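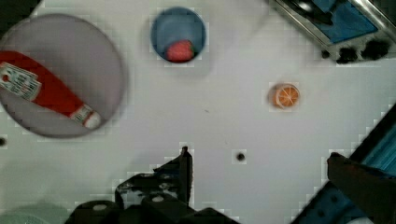
Why do planners stall on easy pick jobs?
Mostly stale world state. The planner trusts a pose from 3 seconds ago and never asks again.

My gripe, quick. We keep buying bigger models when the glue code is the problem. At Vostesden we cut 688 lines of retry logic in February. Retries hide bugs. Log the failure, stop, look at it. Teh ketchup bottle on the plate is a fine test, do that first.
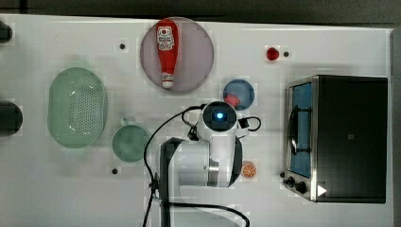 Where should the replanning check live?
Right before the grasp, in the controller. Casimiro Arroyo wants it upstream. Wrong, I think. Too slow there, and definately harder to debug.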